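Office ceiling: hum from one light panel after tenant above moved in

Guilan Ding
Posted in Building & Acoustics, November

We rent a long, narrow office on the second floor of a converted building. White walls, wood floor, fluorescent lighting. Since the unit above us was let, there is a low hum that I can hear at my desk but not at the door, 6 m away. A phone app shows a peak near 100 Hz. It is present from 8 in the morning until early evening and stops at night. The landlord (Prendevdale) says it is our lights. With our lights switched off at the wall the hum is quieter but does not go away. How do I find out which it is before I pay an electrician?

trellow_mech
14 votes

You may have two sources. On a 50 Hz supply, anything with a magnetic core or a cheap driver will give you 100 Hz, and so will a transformer or a fan motor upstairs. The frequency alone does not tell you which.

Do this in order. Switch off your lights at the breaker, then everything else on your side, and record for one minute at the desk with the phone in the same spot each time. Repeat with everything on. Compare the level at 100 Hz only and ignore the overall reading.

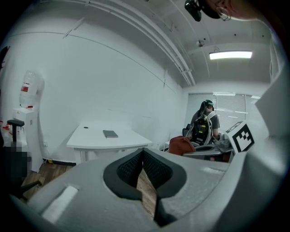
If the peak drops by less than 3 dB with your supply off, most of it is coming through the structure. Put your ear against the wall nearest the desk, then against the one opposite. A hum that is clearly stronger in one wall usually means a unit bolted to it on the floor above – ask what they have mounted there and whether it sits on rubber isolators.

The difference between desk and door is a room mode. The wavelength at 100 Hz is 3.4 m, so moving the desk by a quarter of that can change the level a lot. It costs nothing to try.

Kaushik
3 votes

Replace the LED drivers. Had the same thing with Droden panels, part 394, new drivers and it went quiet.

Guilan Ding

Did the breaker test. Drop was 2 dB, so the drivers are not the main problem. The left wall is much louder than the right. I have written to Prendevdale asking what is fixed to it upstairs.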